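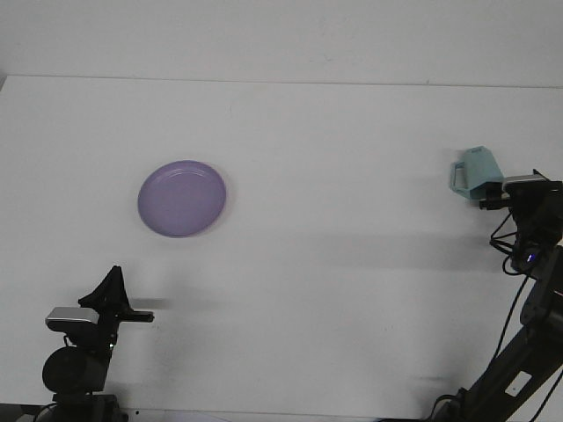 Povesell lunch club to carry on through the winter

The Tuesday lunch club in Povesell, which had been due to close at the end of the summer, will stay open until spring at the very least, and anyone who has ever sat down to a bowl of its leek and potato soup will be as pleased to hear it as we were.

Regulars were given the news between the main course and the pudding. There was a cheer, then a good deal of scraping of chairs, and the crumble was late coming out of the kitchen as a result. It was still very good crumble.

The club has met in the old schoolroom behind the chapel for 21 years. It began as a soup-and-a-roll arrangement for a handful of people who had lost their bus into town and found themselves rather stuck in the middle of the week, and it grew, as these things do, into a proper two-course dinner with tea afterwards and a table of swapped paperbacks by the door. People come from the farms on the Kitska side as well as from the village itself, and one or two walk the whole way along the river path when the weather is kind.

Trouble started in the spring, when the oven failed its inspection and the quote for a new one came back a good bit higher than expected. The cooks managed for 9 weeks on cold plates and whatever could be kept warm at home and driven over wrapped in towels, but that could hardly go on into the colder months. A notice went up in July saying that the last dinner would be served before the harvest supper, and a fair few people took it hard.

Help has come from two directions. Ristić, the bakery on the corner by the bridge, has offered the use of its ovens on Tuesday mornings once the bread is out, and will send the hot dishes up the hill in its own van. Wever, the kitchen fitters, have found a reconditioned range that they will put in at cost, although the floor has to be made good before it can go anywhere near the schoolroom. The hope is that it will be in by December, in time for the Christmas dinner, for which names are already being taken.

Until then the menu will lean towards things that travel well, so expect pies, hotpots and baked fish, with gravy made on the spot. The roast, which used to come round every third week, will have to wait for the new range. There will be a meat-free dish each time, as before, and the kitchen would like to know about allergies by the Monday if at all possible, though they have never yet turned anybody away hungry.

One small matter has caused more talk than the ovens. The heavy white crockery, which was given to the club by the old station hotel, has been getting thinner on the shelf every year, and a new set is wanted before the Christmas dinner. Samples have been passed round over tea, and opinion is thoroughly divided. Some of the older members want plain white again and say so at length, while others feel that a bit of colour would cheer up a dark afternoon and make the dinner easier to see for those whose eyesight is not what it was. A show of hands will be taken next month. We are told that pale purple is doing rather better than anyone would have guessed.

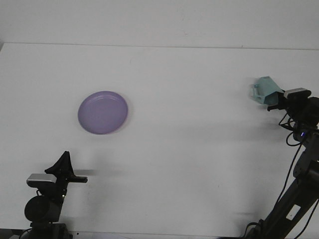
Plain white or a little colour? A lavender-purple plate with a raised rim.

Dinner is served at half past twelve, and the doors open at twelve for those who like to get settled and have a natter first. The price stays as it was, with 2 courses and a cup of tea for the same money as last year, and there is no need to book unless you are bringing 3 or more guests. The schoolroom is level from the car park, and the side door by the bicycle rail is the easier one for wheelchairs and pushchairs. Please leave the spaces nearest the wall for the bakery van.

Lifts can be arranged from the Kitska road end, and from the almshouses if the weather turns nasty. Drivers are needed, particularly for the journey home, when everyone seems to want to leave at once, and so is another pair of hands for the washing up. There is a sheet pinned up in the porch for both. Those who would like to help but cannot manage a Tuesday might consider the apple peeling, which is done the evening before and is, we gather, quite a sociable business with the radio on.

The paperback table would also be glad of some large-print titles, and whoever borrowed the big brown teapot for the flower show is asked to bring it back.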